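**Daltar sim pack, worth the 100 bucks?**

**nima_t** · 2019-09-02
Trial runs out in 2 days. Anyone paid for the full one?

**rothe_h**
I did! Love it, the arm loaded first try and I was dragging stuff around in minutes (my kid took over after that).

**PuiShan**
Eh. Jika does the same for free. You're paying for furniture.

**rothe_h**
Jika crashes on me constantly, so no thanks. 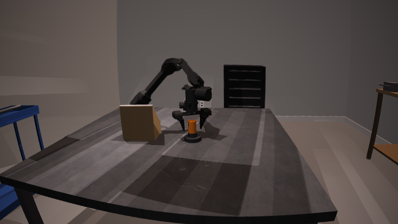
My gripe with Daltar is the grasp planner, it took me about 20 tries to get a setup I liked. I finally went straight down with the fingers open over the orange cylinder, and kept the cardboard box off to the left. Still buying the November update.

**nima_t**
Does it export to Skulosis?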